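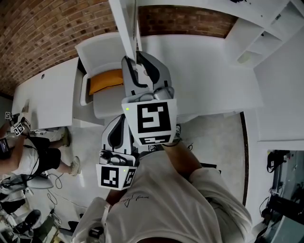
Ticket 194 – Prisoner casework register, duplicate and missing entries
Opened by: Abena Tetteh, Gurnia office
Status: reopened 19 September 2020

The register of detained writers still shows 37 open cases, and I don't believe it. Ornmont closed this ticket in May with the note "sync repaired, counts verified". Verified against what? Our paper list has 23. The desk copy and the web copy disagree with each other as well, and the only status anyone at Ornmont looks at is a green light on a dashboard. A small green light tells me something has power. It doesn't tell me whether a poet has been let out of prison.

Log

1. Cleared the cache as told. No change.

2. Exported the register and compared names by hand. Several people appear twice under different spellings. Abubakari is in there as a surname in one entry and a first name in another, same court, same sentence. The support page says the matching tool "catches all common variants". It plainly doesn't.

3. Ohemaa Gyamfi merged that pair manually. The duplicate was back the next morning, with the old charge sheet attached and the appeal date gone.

4. Ornmont replied that we must be re-importing an old file. We are not. Import has been switched off at our end and I sent the settings page to show it. No answer to that part.

5. Found that record 148 reads "released" in the web copy. His family say he is still being held. Please treat this as urgent – letters to the embassy are drafted from the web copy.

6. Trendale, who host the web copy, say their nightly job only reads from Ornmont and never writes back. Possibly true. I would like to see the job log before I accept it.

Requested: job logs from both firms, automatic status changes turned off, and the ticket left open until Ohemaa has checked every name against the paper list.

Workaround: use the paper list. Do not quote the web total to journalists.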